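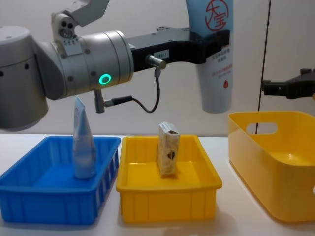 Open containers in blue and yellow on a white tabletop, with a squeeze tube held above them.

Sorting and Labeling Mixed Toiletry Stock by Expiration Date
By Graciela Echeverría
Last revised 24 March 2024

This procedure covers mixed lots of toiletries in tubes, bottles and jars that arrive without a packing list. It assumes one person, one table and a spreadsheet. The reference lot used for the timings had 392 units and was handled in a single shift.

What you need
A table with clear space on both sides
Three open containers that can be told apart without reading a label
Removable labels and a fine permanent marker
A flashlight
A spreadsheet or stock program (Plirko and Murkix both import plain CSV)

Assign the containers
Give each container one meaning and keep it for the whole lot. The assignment used in our stockroom is:
Blue: dated, more than six months left
Yellow, low: dated, six months or less
Yellow, tall: no date found, or date unreadable
Write the assignment on a card and tape it to the table. Two containers of the same color are acceptable if they differ in height or shape. If you work with a second person, that person reads the card aloud once before starting.

Find the date
Tubes usually carry the date or batch code stamped into the crimp at the flat end. Hold the tube upright by the cap and shine the flashlight across the crimp at a low angle. Pressed characters that vanish under overhead light will show as shadows.
Bottles are printed on the base or low on the back. Jars are printed on the base, and sometimes again under the lid liner. Do not open sealed jars to look.
An open-jar symbol with a number and the letter M is a period after opening, in months. It is not an expiration date. A unit with only this symbol goes in the undated container.

Read the date format
Most stamps are month and year. Treat a month-and-year stamp as the last day of that month, so a stamp for September stays valid through September 30. Where a full date could be read two ways, record the earlier reading and put a question mark in the notes column.
Batch codes are not dates. Some manufacturers supply a lookup, others answer by email, and a few do neither. Enter the code exactly as stamped, including spaces.
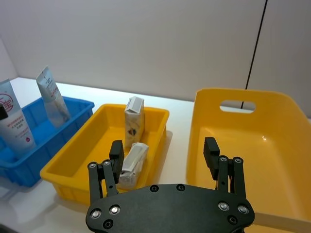 Record each container
Finish sorting before you start data entry. Empty one container at a time onto the table, group identical units, and enter one row per group:
Product name
Size as printed
Date, as YYYY-MM
Batch code
Quantity
Notes
Keep the date column as text. Spreadsheet programs will otherwise add a day of the month on import, and the Murkix importer then rejects the row. Plirko accepts it but sorts it wrong. Our current file has 2,098 rows and still opens quickly enough on an old laptop – past that size, start a new file for each year.

Label and shelve
Place the label on the back of the unit, clear of the ingredient list. Mark month and year only. Shelve with the earliest date at the front and the label facing out.
Undated units go on a separate shelf and are not issued. In the reference lot there were 176 of them, most with worn crimps. Estela Navarrete sends the batch codes out as one list per manufacturer and updates the rows as replies come in.

Common errors
Row rejected on import: check the date column for a hidden day value.
Quantity does not match the shelf: look for mixed sizes entered as one group.
Ink smears on coated tubes: write on the label before applying it and let it dry for a minute.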